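FOR IMMEDIATE RELEASE - 8/11/23

Keltier Asks Vitville to Put Something in the Pot

VITVILLE - Keltier, the homewares shop on Waton Street, today opens a small show devoted to the thing on your desk that holds all the other things. It is called The Pot Show, and the shop spent most of July arguing over the name.

The show brings together 34 desk pots, cups and tumblers from the Ní Chonaill collection, which has never been out of its cupboard before. Most are plain. A few are handsome. One is a gravy boat, and it got in on appeal.

Visitors will find them on ordinary tables, at ordinary desk height, doing their ordinary job. Keltier considered glass cases and then looked at the price of glass cases. Round shapes do well this year, among them a cream pot of three fat tiers with a dab of orange on its side and a thin wooden stick poking out of the top.

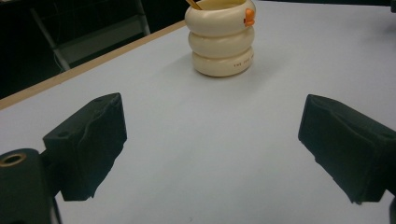 What should go in a desk pot?
Whatever you reach for every day, and very little else. Keltier suggests leaving enough space to pull out one thing without bringing four more along with it.

Guests are invited to bring a pot from home and have it emptied by the staff, who are oddly keen on this. Dried-up pens go into a large glass jar by the till. The jar is meant to hold 2,000, and the shop expects to need a second one.

Admission is free. The show takes up the front room at Keltier and can be seen in full in less than 90 minutes, including the gravy boat. Pots in the show are not for sale, though similar ones are on the shelf by the door - a coincidence, says the shop.

Press inquiries: ask at the Keltier counter, Waton Street, Vitville.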